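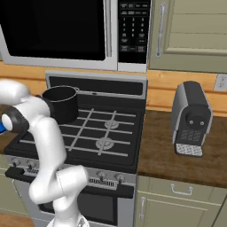 # Weeknight pumpkin soup, start to finish

I've been making this soup since we moved to Trevier and I still get excited when the pumpkins come in! It's cheap, it freezes well, and you don't need any fancy gear – one big pot and a stick blender will do it.

## What you need

- 930 g peeled pumpkin, in chunks
- 1 brown onion, chopped
- 2 cloves garlic
- 1 tablespoon olive oil
- 3 cups vegie stock
- 200 mL coconut milk
- salt, pepper and a good pinch of cumin

## Cook it

1. Warm the oil in your pot over medium heat and cook the onion until it's soft and see-through. Don't let it colour too much.
2. Add the garlic and cumin and stir for a minute. It smells amazing at this point.
3. Tip in the pumpkin and stock, bring it to the boil, then turn it down and put the lid on.
4. Simmer until a knife slides straight through the biggest chunk. Mine takes 20 minutes, longer if I've been lazy with the chopping.
5. Take the pot off the heat and blend until smooth.
6. Stir in the coconut milk, then taste before you salt it (some stocks are very salty already).

## Freezing

Let it cool, then ladle it into tubs and leave a bit of room at the top. I wrote 1/15/25 on the last batch and we'll finish it in February. Thaw it in the fridge overnight and reheat gently – if it looks grainy, give it another quick whiz with the blender.

Butternut and kabocha both work. Kabocha makes a much thicker soup, so keep an extra cup of stock handy.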